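House Rules for Robot Hands: the Kitchen Set

Posted 2023-02-04

Hi all! I finally sat down and put the house rules for our simulated kitchen on one page, so people can stop asking me for the old notes (Esko, I'm looking at you). We run our two-handed tasks in the sim before anything goes near the real counter at Minton, and the rules are the same in both places. I've kept the writing short and put the rule next to the work it belongs to. The full checklist is still in the Kusasura folder, version 53, and if the two ever disagree, go with the checklist.

1. Closed hand over the board

When one hand has food in it, the other one stays open and off to its own side. I like this view from the simulator for showing it: the right hand is closed on something small and red over the cutting board, and the left is up on its side of the counter with nothing in it. Kaisu wrote this rule back in November, after we kept getting runs where both hands went for the same item and neither one would give way. 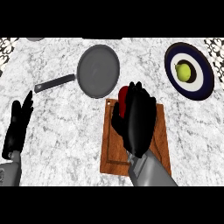 2. Pan handles

Handles point away from the hand that's working. If you set up a layout where the busy arm has to reach across a handle, move the pan and save the layout under a new name, please! Overwriting the old one messes up everybody's comparisons, and I spent a whole afternoon last fall digging out of that.

3. Speed near the board

Up to 100 millimeters per second while anything is being held, and that goes for the sim too. I know it's tempting to crank it up when no real plates are at risk (I've done it), but then the timing is useless when we move over to the hardware. Wai-kit has the limit built into the default config now, so if you haven't touched it you're fine.

4. Letting go

Lower first, then open. Drops from a height get logged as a fail even if the food lands right where you wanted it. Heikki and I argued over this one for a long time and he won.

5. Write it down

Every run gets a name, a layout number and your initials. Run 213 still has none of those, so if it's yours, come find me. Questions about the wording go to Kaisu, and anything to do with the config goes to Wai-kit.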